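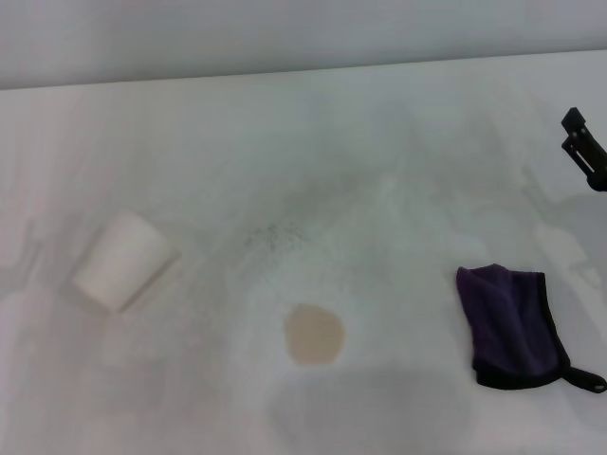 1/ Can a machine wipe down a table yet?

A cup on its side, a purple cloth, some dark specks in the middle of a white tabletop. Stand the cup up, pick up the cloth, get rid of the specks, put the cloth back. My nephew did this at five for a quarter. I've been reading robot demos for a living for a while now and I still don't think I'd pay the quarter.

2/ I write about shop equipment, mostly floor scrubbers and dish machines, so people send me robot arm stuff and ask if they should be worried or should be buying. This thread is my answer as of 3 February 2024. I'll probably be wrong about part of it by December and you're welcome to come back and say so.

3/ Start with the cup. White cup, white table. You and I don't even register that as a problem. A lot of vision systems do, and you can see why: the outline is a bit of gray shading and that's all you get. Put the same cup on a dark green counter and it's a different job. Ask any vendor which of the two they filmed.

4/ Then it's lying down. A standing cup gives you the same shape from every side. A tipped one has a mouth end and a base end and you have to know which is which before you grab it, or you'll set it down on its rim and call that done. I've seen that scored as a success.

5/ And it rolls! Touch it a little too low and it's off across the table. Every waiter alive has a hand ready for that without thinking. A two-finger gripper that takes its look, plans, and then moves is going to arrive where the cup used to be.

6/ There's a flat tan disc in there too. Coaster? Sponge? Coffee ring? I've looked at it plenty and I couldn't swear to any of them. A person finds out by poking it. For a machine the three answers mean three different jobs: leave it, use it, scrub it. Scrubbing a coaster for ten minutes is a real failure and it would look very diligent.

7/ The specks are the part I care about. Picking things up is what gets filmed. Cleaning is what people would buy. How does the arm know it's finished? How hard does it press? If the specks are scuffs and don't come off, when does it stop? Most of the demos I get sent end with the cloth having moved across the table, and then a cut.

8/ Ghassan Mansour, who used to service commercial dishwashers and now runs a small bakery, has the best test I know. He drags a finger across the surface and looks at the finger. I asked three vendors last year to do that on video. One did. It was a gray finger. I liked them for sending it.

9/ On to the cloth. Cloth is horrible for robots and has been forever. It has no fixed shape, it folds over itself, and the side you want is usually underneath. Dark purple with black trim makes it harder still, all those creases run together.

10/ The little loop at the corner is handy, I'll give it that. If you could reliably find the loop you could hang the thing up afterward. But "reliably find the loop" is carrying that whole sentence. Crumple the cloth the other way and the loop is under it.

11/ Some replies already saying "it only has to learn it once." Fine, but learn what once? This cloth on this table with this light? Young-sook Ham manages cleaning for a chain of dental offices and she'd need it to work with four kinds of cloth, whichever was cheap that month, in rooms where the blinds are up in the morning and down by two.

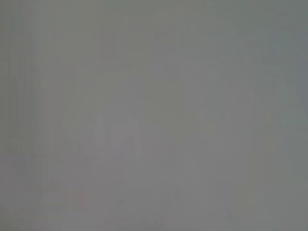 12/ So when somebody tells me the arm did the table, my first question is what changed between tries. Did the cup start in the same spot? Same cloth, same fold? Who reset it? If a grad student put everything back in the same place each time, you've measured the grad student.

13/ Numbers, because I promised. Lultberg put out a sheet in the fall saying 400 table-clearing runs. Sounds like a lot. Read down and 47 of those had any wiping in them. The rest was pick and place. Nothing dishonest about it, it's right there on the second page, but the headline says "cleans."

14/ Cletier went the other way and says 1,000 hours without a person touching the machine. I asked what happened when it dropped something. It stopped and waited. For how long? Until a person came. I don't know what to do with an hour count that includes waiting for a person.

15/ To be fair to them both, they answered my emails. Dultier sent me a brochure with a family laughing at an island counter and has not replied to two questions since.

16/ Q from the replies, Remo Mazza: "Dishwashers don't adapt to anything and we all own one. Why hold arms to a higher bar?"

Good question and I've gone back and forth on it. The dishwasher gets away with it since you load it. You do the hard part, the sorting and the orienting, and the box does hot water. I'd happily buy an arm on those terms if somebody would tell me which half is mine.

17/ That's where I think shops get there before kitchens, by the way. In a shop you can pick one cup, one cloth, one table, and a hook bolted in the same place every day. You can tell the staff to leave the cloth flat. Try telling my household to leave the cloth flat.

18/ Jin-sol Shim runs the back room at a tool rental place and has a Besnard arm doing exactly one thing, moving cleaned drill cases from a bench to a shelf. It's been fine. She is also clear that she spent most of the first month rearranging the bench to suit it. New tray, new lamp, tape on the floor. She'd do it again. She would not describe it as saving her any work that month.

19/ What did it cost her? $2,000 for the bench alone, before the arm. I've never seen a bench in a price comparison.

20/ Speed. I keep being told speed will sort itself out. Maybe. Right now I'd watch for the little "4x" in the corner of the video. Sometimes it's pale gray text on a white wall. If a table takes a person half a minute and takes the arm nine, you need a very quiet restaurant.

21/ Somebody asked whether cameras on the wrist fix the seeing problem. They help with the last couple of inches, which is when the overhead view is blocked by the arm itself. They also give you a face full of plain surface when you're close, and plain surface tells you very little about where you are. More cameras, more things to be unsure about. I'd still want one.

22/ Things that would change my mind, so you can hold me to them:

- The same table done in three rooms I picked
- A cloth dropped from a foot up, no straightening
- One item in there that's supposed to be left alone, and it gets left alone
- Finger test after, on camera, no cut
- Real time, start to finish
- Somebody says out loud how many tries it took

23/ None of that is exotic. It's what you'd ask of a new hire on a trial shift and you wouldn't feel mean about it.

24/ And yes, the arms are better than they were. Two years ago I wouldn't have bothered asking about cloth at all. The picking up is decent now with ordinary hard objects that show up well against the table. I'd trust one to stand a dark mug upright on a light counter. I'd go get a coffee while it did it, too, there'd be time.

25/ What I'm not buying is the jump from there to "chores." Chores is the mug and the crumbs and the mystery disc and then doing the other table, with a kid's homework on it, and not wiping the homework.

26/ Bo-ram Son replies that her mother would take a slow arm over no arm, because her hands hurt and wringing out a cloth is the worst part of the day. I don't have a clever comeback to that and don't want one. For her, nine minutes might be perfectly OK. I'd still want it to work, and I'd want the company to say plainly which parts it can't do, so she isn't the one who finds out.

27/ Note nobody in this thread has mentioned wringing out until Bo-ram did, me included. Every demo cloth I can remember was dry. Adding it to the list in 22.

28/ A few people asking which one to buy for a cafe. None this year, for tables. If your back room has one dull repeated move with hard objects, talk to someone like Jin-sol first and price the bench.

29/ Muting replies for the night. If you've got an arm wiping anything for actual customers, send me the uncut video and tell me what cloth you use. I read all of them, including the rude ones - some of the rude ones have had the best footage.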